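Home | Bench Notes | Gear | FAQ | Contact

Buying hand-held grippers: the questions I keep getting

I'm Wubit Moges and I do the ordering for the Demissie bench, our tabletop recording group in Clillmont. Since I posted our parts list in August, my inbox has been full of people trying to work out what a setup like ours costs and what to buy first. I've pulled the most common questions together so I can just send a link (sorry if you got the link!).

How many grippers should I budget for?

Two per station if you want any two-handed tasks at all, plus spare fingers. I tried to save money the first time by ordering a single one, and then we spent weeks inventing jobs that only needed one hand. Two people sharing one pair works fine if they take turns. We run two stations, so that's 4 grippers in use.

Do the fingers really wear out?

Oh yes. Look at the edges on these before you decide spares are optional.
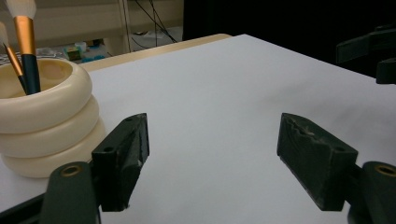

Green fingers open beside the brush holder. The right one has a torn upper edge.

I budget fingers the way an office budgets printer ink, as a running cost. Ours come from a small shop called Culunton, in packs, and a pack is $90. I used to order when we were down to the last pair, which was silly, so now I reorder when I open the second-to-last pack. If you print your own, put your printing time in the budget too. Selamawit Yilma looks after our printer and she'd like me to say that louder.

What about the mounting arms?

Keep those on a separate line of your sheet. We replace fingers far more often than arms, and I don't like buying a whole assembly to fix one edge. Ask the seller whether the fingers come off by themselves. If they don't answer clearly, I move on.

What does a station cost, start to finish?

Everybody wants one number and I can't give you one that'll survive your shipping costs. What I can tell you is that the small stuff got me. Cables, clamps, stands, table covers and extra props came to $232 on our second station, and I had budgeted basically nothing for them. Make a line called "small stuff" and be generous.

Do I need a fancy table?

No! A flat top with a plain white surface does it for us. Spend the money on room instead. You want enough clear surface between the hands that the grippers aren't bumping into each other, and you want space on both sides for stands.
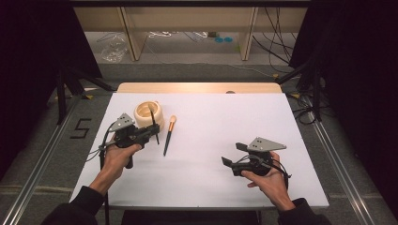
Both grippers at the table, with the cup and a makeup brush on the far side.

Before you order a table, put tape on your floor where it'll go and walk around it with your elbows out. I'm serious. Our first one came in too wide and went straight back, and I paid the return shipping.

How much cable should I buy?

More than the straight-line distance suggests. Measure with your arm stretched to the far corner of the table, then add slack for loops. A short cable tugs at your wrist and you'll hate it by lunch. I also buy ties in the biggest bag I can find.

Should props go in the equipment budget?

I put them there. Makeup brushes, cups and holders are cheap one at a time, but I want duplicates of anything we plan to use for more than a session or two. Stores change their stock and then you can't match the old one. Buy the spare on the same trip and write down where you got it.

Is the Preriro kit worth it over buying parts?

Depends how much you enjoy screws. The kit saved us over a week of fiddling on the second station, and I'd buy it again for a brand new group. If you already have someone handy and a drawer full of hardware, parts are cheaper. Compare the price of replacement fingers before the price of the kit, though. You'll be paying that one for a long time.

Can I come see your setup before I order?

Sure, most Saturday mornings, just email first so I know to expect you. Bring your draft budget and I'll happily scribble on it.

Related
Taping out a station before you buy the table
Printing spare fingers: Selamawit's settings
Our parts list, August update
Cable slack, part 2

14 comments | 37 shares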